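Call for participants: Stanari open day, Jetasville

We need 25 people for our robot demonstration on 25 Sep 2025. You don't need to know anything about robots. You will carry out ordinary indoor jobs at your own pace, then watch the Drunari robot try the same ones. Doors are first on the list. 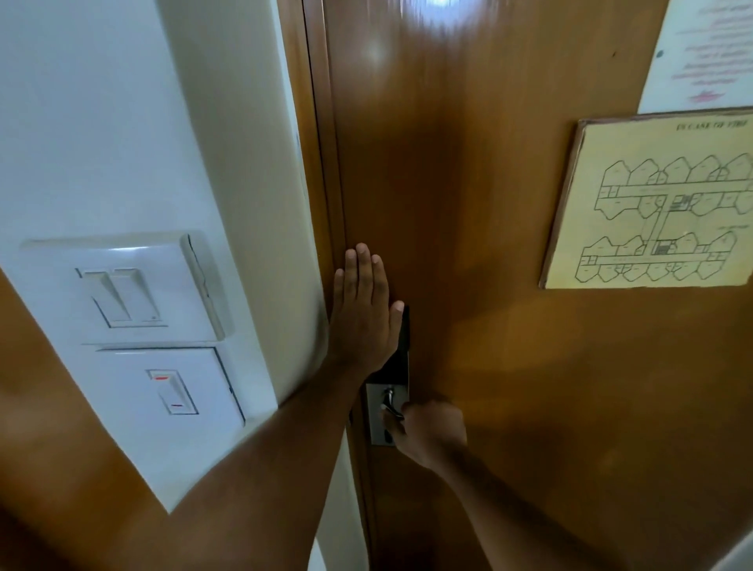

2 min read

One hand on the lever handle and the other flat on the door is fine. Use whichever grip you would use at home.

You must be 18 or over and able to stand for an hour. Wear flat shoes and leave rings and watches in the locker. Lunch is provided and we refund bus fares.

Meet at the Figueroa building, room 112. To apply, send your name and a daytime phone number through the contact form, quoting reference 938.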